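How to Move a Shared Spreadsheet to a New Workbook Without Breaking Its Links

Old workbooks get slow. The one our office used for supply orders had 3,121 rows and 144 named ranges, and it took most of a minute to open. These steps cover moving the live part of a file like that into a clean workbook. They work in most desktop spreadsheet programs, though menu names differ a little.

Before you start

Save a copy of the old file and add the word "archive" to its name. Ask everyone to close the shared version. Turn off automatic calculation until you are done.

Step 1. List the links

Open the link manager and write down every outside file the workbook reads from. Ours pulled prices from a file called Brista and delivery dates from one called Somero. Note the full folder path of each.

Step 2. Clean up the names

Open the name manager and sort by value. Delete any name that shows a reference error. Leave the rest alone for now.

Step 3. Move the sheets together

Select all the sheets you want to keep by holding Ctrl (Command on a Mac) and clicking each tab. Right-click, choose Move or Copy, pick a new workbook, and check the box to create a copy. Moving them as one group keeps the formulas between them pointing at each other. 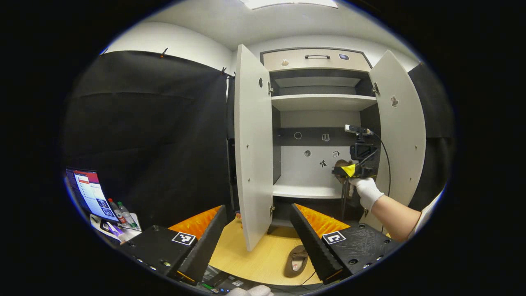

Feven Chala wrote in to say that her drop-down lists stopped working after this step, and that the lists lived on a hidden sheet she had left behind. Unhide everything before you select the tabs, and include any list sheets in the group.

Step 4. Repoint what is left

Open the link manager in the new workbook. If the old file appears there, choose Change Source and select the new workbook itself. Save, then turn calculation back on.

Step 5. Check the totals

Compare 10 totals between the two files. If one is off, look for numbers stored as text.

Keep the archive copy read-only until the next month's orders have gone through.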